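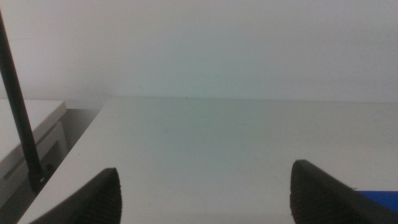 Progress report to the Stoltholm Fund
Project: Follosach teaching pieces, second period
Prepared by Lourenço Vieira, project coordinator
Nov 22, 2025

Dear Ms. Cordeiro,

With this report I would like to inform you about the state of the work since our first report in May. The grant of 3,000 euros is used in part, and the work is a little behind the plan which we sent with the application. I will try to explain where and why.

Work room

The room is now in order and we can work in it every day. In the first period we shared it with the storage of the school, and much time was lost with moving boxes. Fiachra Noonan has arranged that the storage goes to the ground floor. The table with the white top stays against the wall and is kept for the final look at the pieces. For cutting and for painting we use the old bench, so that the paint does not come to the clean surface.

We had planned to paint the wall in a warmer color. This was not done. The light color of the wall and the table is good for seeing small faults in dark paint, but it is less good for white parts, where an edge can be missed. Georges Awad proposes to put a sheet of gray cardboard on the table when the unpainted parts are checked. We will try this in the next period.

The pieces

As you know, the Follosach set is made for children who learn to put things in order by color and by position. All pieces are of white plastic and have raised bands which go across. The child can feel the band with the finger and then see the color on it. In the application we spoke of 100 finished pieces. At the moment 20 are finished and accepted, and the rest are molded but not colored.

The delay comes from the coloring. The first plan was to order colored strips from Timby and glue them on the bands. We made a test with 13 pieces and the strips did not hold well at the ends. After a discussion with Arnaldo Patrício we decided to color the bands by hand. It is slower, but a damaged band can be repaired in the school without ordering new material.

The result of hand coloring is not fully even. The piece with the rounded top can serve as a typical case. The black band is the upper one and the red band is the lower one, with the two oval openings between them. On the black band there are streaks and lighter gray places where the color is thin, and at the right end it goes over the edge. The red band also shows streaks, and its edges are slightly uneven. The teachers told us that such things do not disturb the children, but I think that the color over the edge should be avoided, as the white border helps to see where the band finishes.

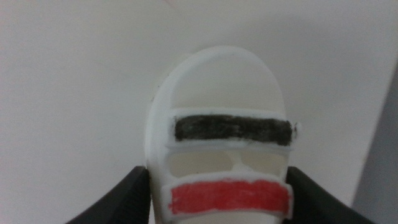

Changes to the plan

We ask for your agreement to the following changes.

The coloring of each band will be made in two thin layers. Mr. Awad has written a short instruction for the helpers, with the order of the colors and the drying time.

The ends of the bands will be masked with tape before the black color is applied. For the red we leave it open for now.

The glued strips from Timby will not be ordered again. The money which was reserved for them will go to paint, tape and small brushes.

Use in the classes

Two classes have worked with the first finished pieces. The teachers report that the children understand the task quickly when the pieces are given one after the other, and have more difficulty when all lie together. One teacher, Ms. Peng, asked for pieces with the same shape but with the two colors exchanged. We find this a useful request and it does not need a new mold.

We have not yet a good form for the observations. The present form is too long and the teachers fill in only the first page. Mr. Patrício prepares a shorter one.

Money

The main costs until now were the mold and the plastic. The work room has cost us nothing in this period. The detailed list with the receipts is sent separately by Mr. Noonan, and he can answer the questions about it.

Next period

We want to finish the coloring of all molded pieces first, and only then start with the box and the printed guide for teachers. If the guide must be ready earlier for your own reporting, please let us know, and we will change the order of the work.

With kind regards,
Lourenço Vieira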